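Salim Waweru

Imprimer — Envoyer par e-mail

Salim Waweru est un journaliste et présentateur de télévision, connu principalement pour avoir commenté les soirées électorales de la chaîne Orell devant un écran tactile que la presse a surnommé « la grande ardoise ». Il a aussi animé l'émission de radio Le Mercredi de Masanja, dont la diffusion a survécu à deux changements de titre envisagés puis abandonnés, la chanson du générique rimant avec l'ancien.

Jeunesse et débuts

Fils d'une institutrice et d'un géomètre, Waweru attribue à son père son goût des cartes et à sa mère son habitude de taper sur l'écran du plat de la main pour obtenir le silence. Il étudie la géographie, sans éclat selon lui, avec mention selon son diplôme, puis entre au quotidien régional Sternell comme rédacteur des pages locales. On lui confie les résultats des élections cantonales parce que le titulaire de la rubrique est en congé. Il publie le soir même un tableau où deux communes ont échangé leurs maires. Le rectificatif, long de 11 lignes, est son premier texte signé en une.

Il rejoint ensuite la radio, où ses cartes ne lui sont d'aucune utilité. Il les décrit donc à l'antenne, commune par commune, avec une minutie qui lui vaut un petit public fidèle et plusieurs notes de service. Les archives de la station conservent une chronique sur le redécoupage d'une circonscription dont la durée prévue était de 2 minutes et qui s'achève sur les premières mesures du bulletin météo. 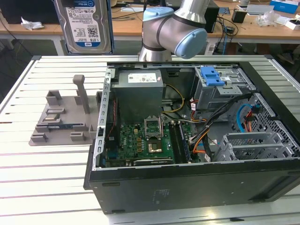
La station ne renouvelle pas son contrat à l'automne, puis le rappelle en novembre, une partie des auditeurs ayant écrit pour demander la suite de la circonscription.

La « grande ardoise »

Waweru arrive chez Orell comme consultant. La chaîne vient d'acquérir un mur d'affichage tactile, baptisé Vellow par son service de communication, et cherche quelqu'un qui accepte de s'en servir en direct. Trois présentateurs plus connus ont décliné. Lors de la première soirée, l'appareil affiche pendant 45 secondes la carte d'un scrutin précédent ; Waweru la commente sans se troubler, corrige ensuite et remercie les téléspectateurs « d'avoir revécu ce moment avec nous ». L'extrait est largement repris, y compris par des chaînes concurrentes qui n'avaient pas, ce soir-là, de panne aussi intéressante à montrer.

Sa méthode consiste à partir d'un seul bureau de vote et à élargir progressivement. Ses partisans y voient une pédagogie. Ses détracteurs font observer qu'il lui arrive de ne pas avoir atteint le niveau national au moment où le vainqueur prononce son discours. Il connaît de mémoire les noms de 125 cantons, y compris ceux que des fusions ont fait disparaître, et les emploie volontiers, au désespoir des sous-titreurs.

Une polémique modeste l'oppose à la rédaction en chef au sujet de la couleur attribuée aux candidats sans étiquette. Waweru souhaitait un ocre, la direction imposait un gris. Le différend est réglé par l'adoption d'un beige que les deux parties ont revendiqué comme une victoire.

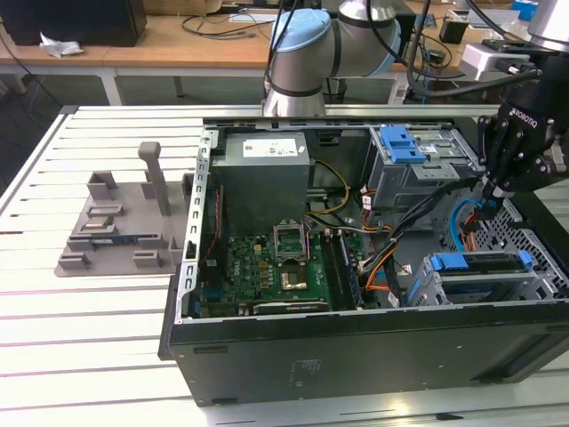
La presse spécialisée lui consacre à cette époque plusieurs portraits, qui mentionnent presque tous ses cravates. Lui-même assure n'en posséder que quatre et les porter dans l'ordre.

Le Mercredi de Masanja

Revenu à la radio en parallèle de ses activités télévisées, il présente Le Mercredi de Masanja, magazine d'entretiens enregistré au théâtre du même nom. Les invités — élus, écrivains, un champion de pétanque à la retraite — y sont priés de choisir un lieu et d'en parler. Beaucoup choisissent leur village natal ; un ancien ministre a choisi un parking, et l'entretien passe pour l'un des meilleurs de la série.

L'émission ne traite pas de l'actualité, du moins en théorie. En période électorale, Waweru ouvre chaque numéro en rappelant cette règle, ce qui lui permet d'évoquer la campagne pendant toute la durée du rappel.
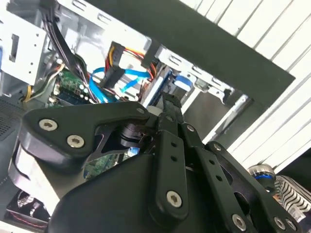 Pince robotisée noire devant un boîtier d'ordinateur ouvert.

Style et réception

Les critiques s'accordent sur la clarté de son expression et se divisent sur sa longueur. Un chroniqueur de Sternell, journal qui ne lui a jamais tout à fait pardonné son départ ni ses deux maires, a écrit qu'il était « le seul homme capable de rendre passionnant un taux d'abstention, à condition d'avoir la soirée devant soi ». Waweru a fait imprimer la phrase, amputée de sa seconde moitié, au dos de son livre.

L'ouvrage en question, Petite géographie des lendemains d'élection, réunit des chroniques radiophoniques remaniées. Les cartes y sont absentes, l'éditeur les ayant jugées trop coûteuses, et remplacées par des descriptions. Une seconde édition, illustrée, a été annoncée à deux reprises.

Vie privée

Waweru s'exprime peu sur sa famille. Il a indiqué dans un entretien se perdre régulièrement en voiture.

Voir aussi

Soirée électorale
Infographie télévisée
Théâtre Masanja

Imprimer cet article — Envoyer par e-mail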